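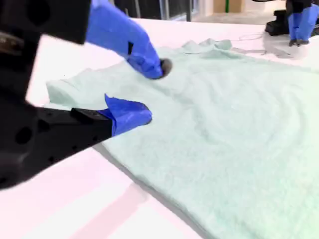 Ticket 148
Queue: Laundry and folding
Subject: Mint T-shirts fold out of square, sleeve side bulky
Raised by: Unnur Lykkegaard, Flomska shop
Assigned to: Mogens Bjarnason
Priority: 4
Status: Resolved, monitoring

Initial report (Unnur Lykkegaard)

The pale mint short-sleeved shirts are coming through to the shelf with one side thicker than the other. The stack leans and the top shirts slide. White and navy from the same supplier, Grímsdóttir, stack normally. All of them are folded in thirds to the same card. We have refolded by hand twice and the lean comes back. Please advise whether this is the shirt or the fold.

Tuesday, 09:40 — Mogens Bjarnason

Asked for one folded shirt from the bottom of the stack and one from the top, both untouched. Also asked whether the mint shirts are washed before folding. Reply from Unnur: yes, washed once, tumbled on low, folded the same afternoon. White and navy are folded straight from the bag.

Tuesday, 11:15 — Mogens Bjarnason

Opened both samples. Same fault in each: the left sleeve had gone into the fold with a crease across it, so that side carried two extra layers. Side seams measured against each other and equal. Body not twisted. Cutting fault ruled out.

Checked the card next. It starts at "fold left third to centre" and assumes the shirt is already flat. There is no step for laying out. A shirt straight from the bag keeps its pressed shape and gets away with this. A washed one does not.

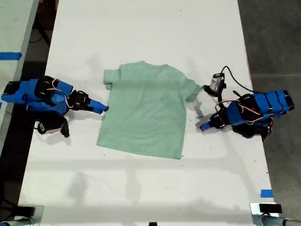 Layout matters most at the sleeves and the corners of the hem. A sleeve that is slightly bunched when the first third goes over stays bunched, and smoothing the outside afterwards does nothing for it. A small turned corner at the hem does the same at the bottom edge and shows as a ridge on the front of the finished fold.

Tuesday, 14:05 — Hanne Snorradóttir

Could this be the softener? We changed to Plisia in March and the mint ones feel softer than they did.

Tuesday, 14:30 — Mogens Bjarnason

Possible contributor, not tested yet. Softer cloth moves more when pushed, so the pressing hand tends to gather it. Suggest leaving the softener alone until the layout has been corrected, otherwise we change two things at once.

Interim procedure, to be used for washed shirts only:

1. Lay the shirt on a clear, flat table, hem towards you, neckline away.
2. Hold the hem at both corners and pull it straight. Turn out any folded corner.
3. Open each sleeve from the underarm outwards. Do not pull from the cuff alone; it twists.
4. Flatten the collar last. Press down and lift off, do not drag.
5. Smooth the body from the middle to the sides with an open hand.
6. Fold to the card as before.

Light wrinkles in the body can be left. They do not affect the thickness of the stack.

Wednesday, 10:20 — Unnur Lykkegaard

Batch of 100 refolded using the interim steps. 4 rejected, all for a sleeve caught under the first third. The rest stack level. Step 3 is the slow one. Bjartur Stougaard finds it quicker to do both sleeves before the hem. Is the order fixed?

Wednesday, 10:50 — Mogens Bjarnason

Sleeves first is fine, provided the hem is checked again before folding. Opening the sleeves shifts the lower corners slightly. Card to be reissued with the layout steps at the top and the order of 2 and 3 left open.

Outstanding:
— Reprint of folding card, with Ea Østergaard
— Softener comparison, one wash with and one without, same batch of mint
— Remaining mint stock at Flomska to be refolded before it goes out

Ticket stays in monitoring until the softener comparison is in.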